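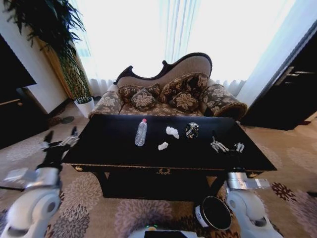
Coffee table, bottle and can

Patterning a new choke for 16 yard trap - how much does it matter?

Posted by Undamis

I shoot 16 yard trap at a small club, mostly one round on league night and a couple more when I can get there early. I have been using the modified choke that came with my gun and my scores sit between 18 and 21. Over the winter I picked up an improved modified tube secondhand, and I took it to the pattern board last month.

At 30 yards I drew the circle around the thickest part of the pattern and counted 370 hits inside it on the best sheet. The shell was a 1 1/8 ounce load of number 8. The other two sheets looked close to that but I did not count them. The center of the pattern was a few inches left of where I aimed on all three.

Two things I would like to know. First, is the tighter choke going to help me or hurt me at my level? Second, is a few inches left something to worry about, or is that just me? I shoot right handed, the gun is a 12 gauge over and under, and both chokes thread in fine by hand. I was standing with the gun unsupported, if that matters.

Our league starts again in April and I would like to pick one choke and leave it alone.

3 replies

Henley

Standing unsupported does matter. You need to take your own wobble out of it first. Sit down at a bench, put the forend on a bag, and aim it like a rifle for three shots at one fresh sheet each. If the center is still left after that, the gun or the tube is sending it there. If it moves back to the middle, it was your mount or your trigger pull.

Try the modified tube the same way on the same day with the same box of shells. If modified prints in the center and the improved modified prints left, the secondhand tube is the problem and I would stop using it. Check that it is seated all the way down too. Unload the gun, open it, and look at the end of the barrel. The tube should sit the way the factory one does. Use the wrench, since a tube that is only finger tight can back out after a few rounds. And make sure it is made for your barrel. Some tubes will thread into a gun they do not belong in.

On the count, 370 out of 1 1/8 ounce of 8s is a good pattern. There are a little over 460 pellets in that load going by the usual charts, so you are at 80 percent. But you measured at 30 yards and the percentages people quote for chokes are normally measured at 40, so do not compare the two. For 16 yard trap most people break the bird somewhere past 30 anyway. Pick the distance where you break yours and pattern there.

As for which choke, either one will break targets from the 16. I shot modified for years and only went tighter when I started shooting handicap. At 18 to 21 your misses are mostly not from holes in the pattern. Write down which post you miss from and which way the bird was going. After ten rounds you will see something. Mine were hard rights from post five, and the fix was where I put my feet.

Politis

full choke and don't look back. you will know when you hit it

Clona

I would stay with modified until you are steady at 22 or better, then try the other one for a month. Switching back and forth in the same week will not tell you anything.

One more thing on the left pattern. If it is still left off the bench, have someone you trust look at the gun. If it only shows up when you stand and shoot, have someone stand behind you and check the mount - with the gun empty and open first, and then you close it once they have looked. My stock was too thick for my face with a winter coat on, and I was looking across the rib instead of down it. I am right handed too and mine went left. In July with a T-shirt on it went back to center. It took me most of a season to connect the two, so try it in the clothes you will wear for league.

Also count the other two sheets. One sheet is not enough to go on. I take a marker and cross off each hole as I count so I do not lose my place.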